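Keep the Counter Clear of Lids

Most kitchen advice tells you to match every container to its lid and stack them nested in a drawer. I did that for years, and I think it wastes time. Lids should live on their containers, even if that takes up twice the shelf.

My counter shows the usual trouble. The two pitchers against the wall have their lids on and cause no bother. The bright green lid lying by itself on the wood is the kind of piece that gets shoved in a drawer and lost until January.

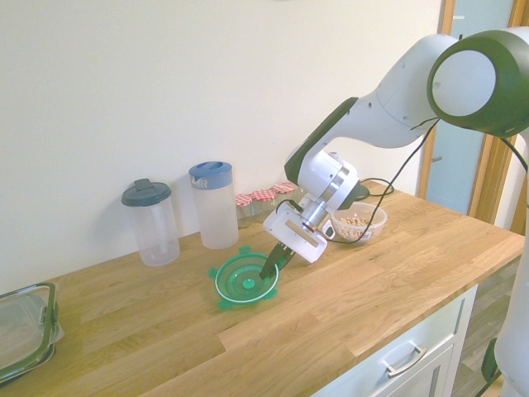 Pylyp Didenko wrote to me that closed containers hold smells, and that he would sooner hunt for a lid than drink water that tastes of old plastic. He has a point about the smell. I leave mine open overnight after washing and close them in the morning. The shelf is full, and I can live with that.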